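Unit 4: Evaluating a packaged pick-and-place kit
Instructor: Þröstur Lauritsen

Product under review: the Jirnar arm kit, supplied to the lab by Hallgrímsson with the Pliron control software. Read the Unit 3 notes on wrist-mounted cameras before Tuesday.

4.1 What the kit includes
One arm, one parallel gripper, a wrist camera, a controller and a Pliron license for a single workstation. The table clamp is sold separately. Rated payload is 500 grams at full reach. Students should treat that figure as a limit for the object and any added fingertips combined.

4.2 Setup
Camera calibration takes 11 poses. The software accepts fewer but gives no warning when the resulting fit is poor. Record the residual in your log and repeat the routine if the camera has been unscrewed for any reason. The Doris plug-in, used for grasp planning, must be started after the controller, or it will not find the arm.

4.3 Test procedure
Each group runs 20 trials per object with the default speed setting. Log the start pose, the grasp point chosen by the planner, the outcome and any manual stop. A trial ended by a manual stop counts as a failure. Do not change fingertips partway through a set.

4.4 Known weak points
Plain pale walls give the wrist camera few features to track, and seams between panels may be the only usable lines. Woven surfaces cause a separate problem: gaps in an open weave can return the depth of whatever is behind them, so the planner may place a grasp point past the rim. Compare the proposed point with the color image before approving the motion.

4.5 Service terms
The supplier quotes a joint inspection every 2000 hours of operation. Gripper pads are treated as consumables and are excluded from the warranty. Bring your logs and one wrist view to the review session. 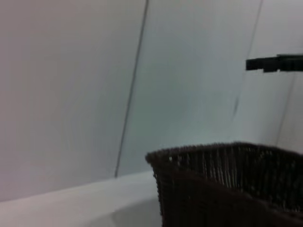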